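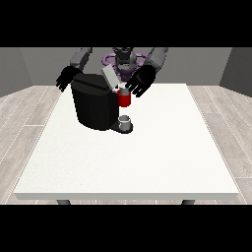 The regular meeting of the Osik Student Robotics Club was called to order by the chair at the usual hour, a quorum of voting members being present. The first item was the simulated coffee task, which the club has adopted as its project for the spring term. The simulation lead reported that the humanoid model now loads with both arms and both hands, and that the table, the coffee machine and the two cups are in their agreed starting layout. Members discussed the red mug, which the robot has its right hand on beside the machine while the smaller pale cup sits on the drip-tray base. It was noted that the task sheet speaks only of "the cup" and does not say which of the two is meant. The sheet will be amended to read "red mug" and "small cup" throughout.

Date of meeting: 2022-03-13

Approval of prior minutes. The minutes of the previous meeting were approved with one correction. The item recorded as "gripper settings" should read "finger joint limits." The secretary was directed to correct the filed copy.

Report of the simulation group. The group has recorded 257 teleoperated demonstrations of the coffee task. Of these, 73 were set aside on review. Most of the rejected runs were ended by the operator before the task was finished, and the remainder showed the mug passing through the housing of the machine. The group attributed the second fault to the collision shape for the machine, which was drawn as a plain box in the first version and does not follow the rounded body. A revised shape has been prepared and will be merged after testing by two members who did not work on it.

A member asked whether the rejected runs should be deleted. The faculty advisor recommended that they be kept in a separate folder with a note of the fault in each case. This was agreed without a vote.

The lead further reported that the hinged lid on the machine is modeled as a moving part with its own joint. Under the current rules of the task, the lid may be in any position at the end of a run. Two members held that a closed lid should be required. Others replied that this would make the existing demonstrations unusable, and that the club did not have the lab hours to record them again before the June showcase. The chair ruled that the question be put to a vote.

Motion: that the position of the lid not be scored for the present term, and that a second version of the task with a closed lid be drafted for next year. The motion was seconded and carried, with 5 opposed.

Report of the training group. The group has trained a first policy on the accepted demonstrations using the Niveck software package. Results are early. The policy brings the right hand toward the mug in most trials but often closes the fingers too soon. The group believes that operators differ in how long they wait before closing the hand and proposed a short written guide for all operators. A draft will be circulated to members ahead of the next meeting.

The group also asked that each operator complete a practice period before recording for the shared set. There was some discussion as to length. Newer members were concerned that a long practice period would leave them little time at the workstation, as the lab has only one headset in working order — the other is still out for repair. It was agreed that practice runs may be made with keyboard control when the headset is in use, on the understanding that such runs are not to be added to the shared set.

Equipment and budget. The club's balance stands at $1,277. The equipment officer presented a quotation from Tirneo for a replacement graphics card for the second workstation. The quotation is within the balance but would leave the club without funds for travel to the regional meet. Members asked whether the department might share the cost. The faculty advisor will raise the matter with the department office and report back. No purchase was authorized.

The equipment officer reminded members that recordings are to be copied to the shared drive at the close of each session. Several sessions last month were left on the local disk of the first workstation, which is now nearly full. Members who find their own files there are asked to move them promptly. Files with no operator name will be held until the next meeting and then removed.

Panagiotou Challenge. The chair summarized the entry rules for the student division of the Panagiotou Challenge. Teams must submit a written report, a video of unedited trials and the complete scene files. The coffee task is eligible in its present form. It was noted that the rules require the starting positions of loose objects to vary from one trial to the next, whereas the club has so far recorded with a fixed layout. The simulation group will add a setting that shifts the starting position of the mug by a small distance in each trial. The small cup will remain where it is until the effect of the first change is understood.

Motion: that the club enter the student division with the coffee task. Seconded and carried without opposition.

Volunteers were requested for the written report. Three members came forward, and the chair asked that at least one member of the training group join them. The section on related work may be taken in part from last year's term paper, with the authors' permission.

Other business. A request was received from the introductory programming class for a demonstration during its lab hour. Members agreed to offer a short session in which students may try the task by keyboard control. The secretary will reply to the instructor with possible times.

A member asked that the lab door code be changed, as it has been the same for two years. The advisor will forward the request.

Action items.
Simulation group: amend the task sheet, test and merge the revised collision shape, add the mug position setting.
Training group: circulate the operator guide.
Equipment officer: obtain a second quotation for the graphics card, check on the headset repair.
Faculty advisor: inquire about cost sharing, forward the door code request.
Secretary: correct the prior minutes, reply to the programming class.

There being no further business, the meeting was adjourned.

Respectfully submitted by the Secretary, Osik Student Robotics Club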